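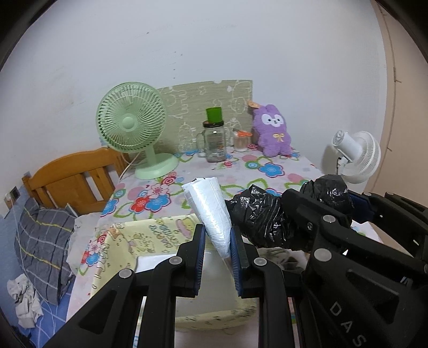
Kenza Hegazy
We moved to Plinmont in June and I've been learning how the trash works in this town. Posting what I know so far for anyone else who is new.

Kenza Hegazy
Pickup on our side of Dondley Road is Tuesday. The truck can come as early as 6 a.m., so I put the cart out the night before. Handle toward the house. They skipped mine the first week for facing the wrong way.

Kenza Hegazy
Plastic film does not go in the blue cart. No grocery bags, no bread bags, no wrap off a case of water. The Lambrakis market has a drop box for it by the returns desk. Clean and dry only.

Kenza Hegazy
Jars are fine with the label on. Rinse them and take the lid off. Plastic lids go in the regular trash here – my old town took them, so I had to unlearn that one.
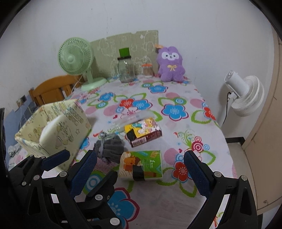

Back of the table this morning. Jar with the green lid, cotton swabs, fan.

Kenza Hegazy
Large items: you get one free pickup a year, up to 500 pounds. After that it's $30 each time. You book by phone and they give you a sticker number. Mine was 1301. Write it big, they won't take anything without it.

Kenza Hegazy
Batteries and light bulbs go to the Oluvo hardware store during business hours. Paint does not. I still don't know where paint goes. The town office said to call back.

Kenza Hegazy
If you're on the Plinmont side and have an answer about paint, please reply. I have four half cans in the garage from the last owners.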